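5/10/26

Lotion stability, batch Andar, continued. Oven set to 40 C, same shelf as before. Pulled the 10 g samples and let them come to room temperature before opening. Viscosity on the Testa blend is down again, spindle 4 at 20 rpm. The control hasn't moved. pH on both is within 0.1 of the last reading, so I don't think the preservative is the cause.

Chenxi Xie suspects the thickener was added too fast. Checked the batch sheet: 18 minutes from first addition to end, stirrer at 200 rpm. The procedure gives a minimum of 25. No note of lumps, but no note that anyone looked.

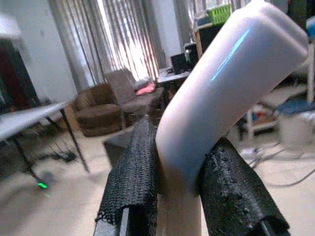
Remade a small lot, 125 g, with the thickener sifted in slowly and the water phase held at 70 C until clear. Cooled with stirring to 35 before fragrance. Slight foam on top, gone after standing. Split between glass jars and the Idia tubes. Jars go in the oven, tubes stay on the bench out of the light.

To do:
Weigh tubes again before the next pull, caps on.
Ask Famia for the lot certificate on the thickener. Ours stops at page 2.
Recalibrate the pH probe, slope was 94 percent.
Next full set of readings due in September. Keep the old Andar jars until then.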